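Thread: How varied should the start layout be for a packing task?

bcalloway
We're recording demos for a two-arm grocery packing task. Everything starts on the table and ends up in the basket. Plan is 2000 episodes by the end of June, and we're at 741. My question is about resets. Right now the operator puts the items wherever they land. Nelly wants a printed sheet with 8 fixed layouts that we cycle through. Which one trains better?

ncg_giraldo
I'm the Nelly in question. My problem with "wherever they land" is that people don't scatter things at random. I went through a batch of starts from the Mitville table and the jar was on the right in nearly all of them.

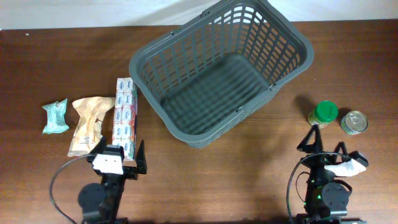 Start layout, basket empty, both grippers open side up the table

bcalloway
OK, but you can see both arms have something to reach for there. I don't mind that start.

wagner.c
Neither do I, taken alone. If they all look like that, the policy learns "left arm takes packages, right arm takes jar and can" and falls over when you swap sides. We had this at Ilten and ended up recording a lot of it again.

rmamani
I'd skip the fixed sheet. Eight layouts is few enough to memorize. Have a script draw a position for each item and show it on the operator's screen. It adds maybe a few seconds per reset.

ncg_giraldo
More than a few seconds. We tried it with Brayan and he spent longer lining things up with the screen than doing the task.

rmamani
Then don't ask for exact spots. Split the table into zones and just say which zone. Close enough is fine.

wagner.c
Agree with zones. Also turn the basket. Ours sat square to the table for the whole first set and the model could not handle an angle.

bcalloway
Basket angle changes already, nobody squares it up. What about soft stuff like crumpled packets? I was going to drop those, grasps on them look messy.

rmamani
Keep them. Messy grasps are what you want examples of. Drop the episode only if the item never makes it into the basket.

wagner.c
I'd keep those too and label them as failures. You may want them later.

rmamani
Don't agree, but it's your disk.

bcalloway
Going with zones. We'll do 20 episodes that way tomorrow and time the resets. Nelly, can you write the zone script?

ncg_giraldo
Yes. Swapping sides for the jar first.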